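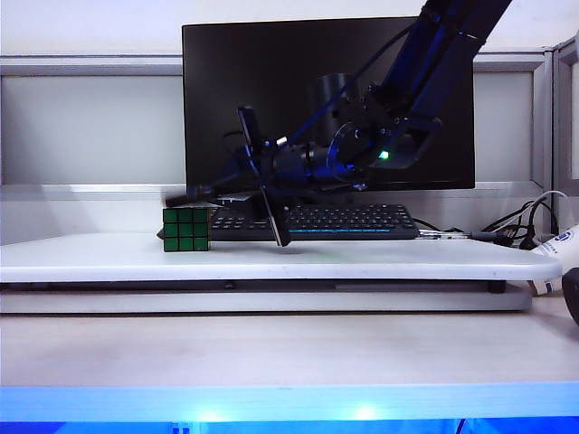

Green side front, white shelf, one cube. Desk thread incoming!

I finally got a shelf for my desk and I have become a person with Opinions About Shelves. Going to put them all here so my flatmates can have their evenings back.

Background: my desk used to be a flat surface with everything on it at the same level. Monitor, keyboard, post, mugs, a cactus, more post. I'd shove it all sideways to write a birthday card. Since July it's had an upstairs and a downstairs and I can't tell you how much I love saying "upstairs" about a desk.

The shelf is a Hoketti, second hand, 30 quid from a man who was moving to Leeds and wanted it out of his hallway by teatime. White, wide, rounded corners at the front. The rounded corners matter! My old desk had a sharp one and my hip remembers it well.

White shows scuffs, yes. I've got a few already. A damp cloth and a tiny bit of washing-up liquid gets most of them and I've decided to be at peace with the rest.

Now the cube. I learned to solve it this spring, after owning one as a kid and only ever peeling the stickers (sorry Mum). First proper solve took me 50 minutes with a printed sheet of moves and a lot of muttering. I did a lap of the kitchen afterwards.

My best time now is 114 seconds. I know there are children who can do it while eating a sandwich. I don't care, 114!!

Having it out on the shelf is the whole trick. When it lived in a drawer I never picked it up. When it's sitting by the keyboard I do a solve while a file loads, or while I'm on hold to the water board, and it's so much better for me than looking at my phone.

I like to leave green facing forward. No reason. Somebody on a forum said you should always start with white on top and green in front, I got used to it, and now any other way round looks like a picture hanging crooked.

OK, layout. I tried 3 versions. Cube on the right was a disaster because that's my mouse hand and I kept sending it flying. Cube on top of the monitor — don't. Cube at the left end of the keyboard is the winner, and it's stayed there.

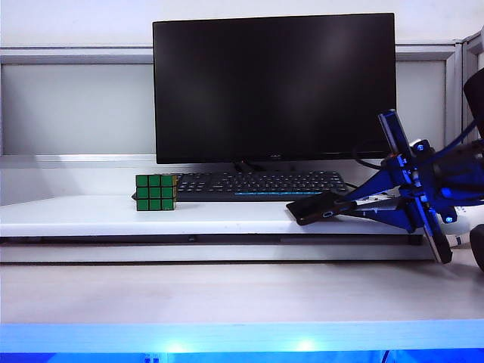
Chiyo Kikuchi has asked whether it gets in the way of typing, being that close to the Escape key, and says hers would be on the floor within the hour.

Fair question! I hardly ever reach for that corner, so for me it's fine. If you play games or use a lot of shortcuts I'd slide it further along. Mine gets nudged now and then and I just nudge it back.

Other thing I've come round to is a bit of light on a keyboard. I was snobby about it for years. But a blue strip along the front edge on a dark afternoon is so cheerful, and with the big screen off it makes the desk feel like it's having a rest.

Cables are the unfinished chapter. One black one behind the monitor still does a big swoop and I've tried clips, tape and a bulldog clip. Yasuo Sasaki swears by the Trikier sleeves so those are next on the list.

Also next: getting under 100 seconds. I've been practising the last layer with my tea in the mornings and I can nearly do the corners without looking at the sheet. Will report back!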